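List archive | Previous | Next | Thread | Reply to list

Subject: Re: Checkout automation and counter staff hours
From: Lindsay Stubbs
To: Retail Operations list

Dear colleagues,

Thank you to Kumudini Karunaratne for raising these points before the August review. Her message is quoted in part, with replies below.

> Counter staff at the smaller shops have asked whether the Ilex
> system will replace them or only the scanning step. They would
> also like to know who handles goods that the system cannot read.
> At present they do this by hand and it is not recorded anywhere.
> Kumudini Karunaratne

On the first question, Ilex covers item recognition and stock entry. It does not cover serving customers, shelving, deliveries or cash handling. No position will be removed during the trial, and contracted hours remain as they are until the review is complete.

On the second question, staff will continue to handle unread goods. The product list for the trial has 1,674 entries, and soft packaging remains the main source of failed reads. Time spent on these items will now be entered as counter work, under a separate code that Darcy Gilchrist will send to shop managers.

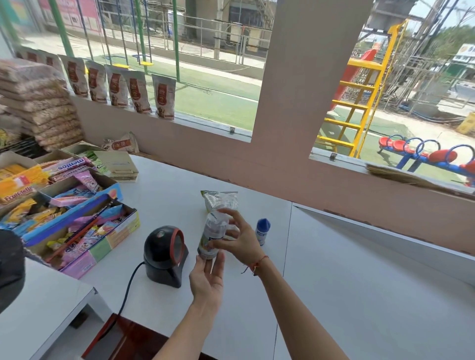 Bottle held over the counter, with the barcode scanner at left.

We recognize that the change will be felt most in the pace of the work. Staff have told us that they use the scanning step to speak with customers and to check packaging for damage. Hamidreza Fallahi has asked that the damage check be kept as a written duty, and this has been accepted. Adoración Escobar will arrange 2 paid training sessions for each employee, held during normal shifts. Attendance will not be used in performance ratings.

Individual handling times will not be reported to managers. Shop totals will be shared with employee representatives in the same form in which management receives them.

Comments on the draft duty list should be sent to this list before the end of August.

Regards,
Lindsay Stubbs
Retail Operations, Skodska

Last updated: August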